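3.2 Kontaktübertragung im häuslichen Umfeld

Während sich die meisten Arbeiten zu viralen Atemwegsinfekten auf die Tröpfchenübertragung stützen, ist über den Weg von der Oberfläche zur Hand im Privathaushalt erstaunlich wenig bekannt. Gerade deshalb war die Haushaltskohorte Flastomham für uns ein Glücksfall! Von den 183 angeschriebenen Haushalten schickten 161 ein vollständig ausgefülltes Tagebuch zurück, und zwar über die gesamte Beobachtungszeit von 23 Tagen. Eine derart geschlossene Datenreihe hatten wir bei Weitem nicht erwartet.

Erfasst wurden Symptome, Isolationsverhalten und Reinigungsroutinen. Als Isolation galt jeder Zeitraum, in dem eine erkrankte Person nach eigener Angabe in einem getrennten Raum schlief und ihre Mahlzeiten dort einnahm. Gemeinsam genutzte Badezimmer wurden gesondert kodiert (Variable B2), da in Carham, dem kleineren der beiden Erhebungsorte, kaum eine Wohnung über ein zweites Bad verfügt. Die Abstriche erfolgten an jeweils 5 Kontaktpunkten pro Haushalt: Türklinke, Wasserhahn, Kühlschrankgriff, Lichtschalter und Fernbedienung. Für die Auswertung verwendeten wir das Lewis-Protokoll in der Fassung vom August, ergänzt um eine Doppelbestimmung aller grenzwertigen Proben.

Besonders spannend ist der zeitliche Verlauf. Virales Erbgut ließ sich an Wasserhähnen und Kühlschrankgriffen oft schon nachweisen, bevor im Tagebuch das erste Symptom vermerkt war; an Lichtschaltern dagegen trat es später und unregelmäßiger auf. Ob es sich dabei um vermehrungsfähiges Virus handelte, lässt die verwendete PCR nicht erkennen, und wir möchten den Befund ausdrücklich nicht überdehnen. Für die Planung künftiger Kohorten ist er trotzdem äußerst wertvoll, denn er verschiebt das sinnvolle Zeitfenster für den ersten Abstrich deutlich nach vorn.

Reinigungsroutinen wurden im Tagebuch nach Gegenstand und Hilfsmittel getrennt eingetragen. Die Kategorie »Metallteile, mit Tuch« umfasst Armaturen, Griffe, Siebe, Körbe und ähnliche Gegenstände (Abb. 4). Wegen der sehr unterschiedlichen Ausführlichkeit der Einträge haben wir die Häufigkeiten nur ordinal ausgewertet (nie, gelegentlich, täglich). Haushalte mit täglicher Reinigung unterschieden sich in der Abstrichpositivität nicht erkennbar von den übrigen, wohl aber in der Vollständigkeit ihrer Angaben. Die Software Floleren, mit der die Einträge digitalisiert wurden, kennzeichnet solche Lücken automatisch, was die Nachkodierung enorm erleichtert hat.

Abb. 4: Kategorie »Metallteile, mit Tuch«: zylindrischer Korb aus Edelstahl mit gelochter Wandung, grünes Tuch am oberen Rand.
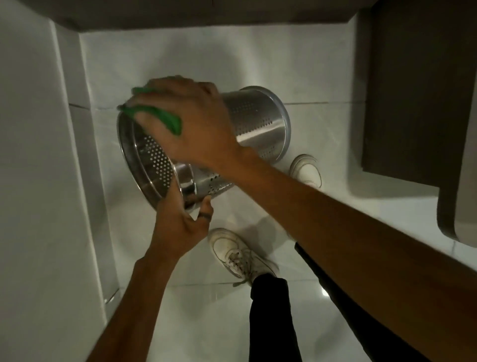
3.3 Statistische Auswertung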